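Household Tips: Buying Things for the House From Shops You've Never Heard Of

Posted 29 May 2018 by Yesenia Rosales

Last November I bought a set of saucepans from a website called Hellulent. The pans had copper bottoms, the shop had a crest with a stag on it, and the whole lot was 70 per cent off because the owners were retiring. They must have retired the same afternoon. I never got a pan, a refund or a reply, although I did get a very nice email thanking me for joining the family.

Since then I have become the sort of person who checks things. My sister calls it a hobby. What follows is the routine I go through before I put a card number into any shop selling kitchenware, tools, lamps, rugs or the one hose fitting that no local shop has stocked since the flood.

Start with the photographs

Save the main product picture and put it through a reverse image search. Most browsers will do it from the right-click menu. If the same kettle turns up on a dozen other sites under a dozen other names, you are looking at a borrowed kettle. A real shop will sometimes use the maker's own pictures, so one match is nothing to panic over. What you want to see is at least one photo somebody took themselves, ideally with bad lighting.
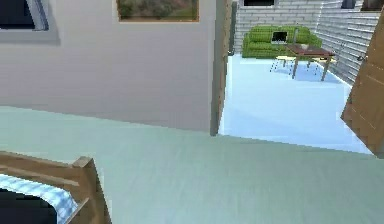 Do the same for the staff, if the site has a page of them. The head of customer care at Hellulent had a lovely smile and was also, I later found, a dentist in two countries and a satisfied user of a hearing aid.

Read the address out loud

It sounds daft, but try it. The Hellulent address had a street number, a business park and a postcode, and the postcode belonged to a different town from the business park. Type the whole thing into a map. You may get a warehouse, which is fine. You may get a semi-detached house, which might be fine. I got a roundabout.

If there is no address at all, only a contact form, close the page and go and make a cup of tea.

Check the age of the site

A domain lookup is free and takes less time than finding your reading glasses. Search for "whois", type in the shop's web address and look for the creation date. A firm that says it has been making chopping boards for three generations and registered its website last month has some explaining to do. New shops do exist, of course, and they have to start somewhere. They don't usually start by claiming to have 2000 happy customers.

Test the phone number

Ring it. I know. I don't like ringing people either. But a minute of awkwardness is cheaper than a set of pans. When I was looking at a workbench from Deveck, I rang and a man answered with his mouth full, told me the vice was out of stock and said the blue one was rubbish. I ordered on the spot and the bench is in my garage now, without the blue vice.

Look at how they want to be paid

Bank transfer only: no.
Gift cards: no, and tell someone.
Card or a well-known payment service: probably all right, carry on checking.
A discount if you switch from card to bank transfer at the last step: no, and this is the one that catches sensible people, as it looks like thrift.

A credit card generally gives you the best chance of getting your money back. Look up your own card's rules before you need them. I looked mine up afterwards, in a temper, and missed half of it.

Read the returns page, all of it

Copy a sentence and paste it into a search engine with quotation marks round it. Dodgy shops lift their terms from each other and don't always tidy up. On a site called Urnden, which was selling me a bread bin, the returns page told me that opened swimwear could not be exchanged. Further down it promised a refund within 7 days of the parcel reaching "our warehouse in [CITY]".

I bought my bread bin in the market. It has a dent, but I got to see the dent first.

Be rude about the reviews

Ignore the ones on the shop's own pages. Go elsewhere and read the middling ones, three stars or so, where people moan about the packaging and mention that the lid is a bit stiff. Those are written by humans. Twelve glowing reviews posted on one day, all calling the item "good quality product very fast", were written by somebody on piecework.

My neighbour Yatziri Solís adds a rule of her own: if every reviewer uses a first name and an initial, she walks away. She has never been cheated, though she does own very little furniture.
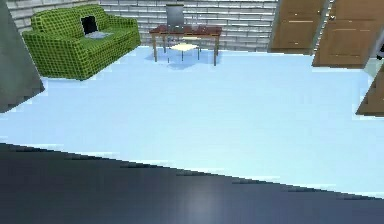
If it has already happened

Ring your bank first, before you write the angry email. Ask them to stop the card and ask whether you can claim the payment back. Then take screenshots of everything, including the order page, as these sites have a way of vanishing by teatime. Change your password if you made an account, and change it anywhere else you used the same one (you did, we all do). Report the site, even if it feels like posting a letter down a drain.

Watch out for the follow-up as well. 10 days after my pans failed to arrive, a firm named Navickas wrote offering to recover my money for a small fee, payable in advance by bank transfer. They had a crest too.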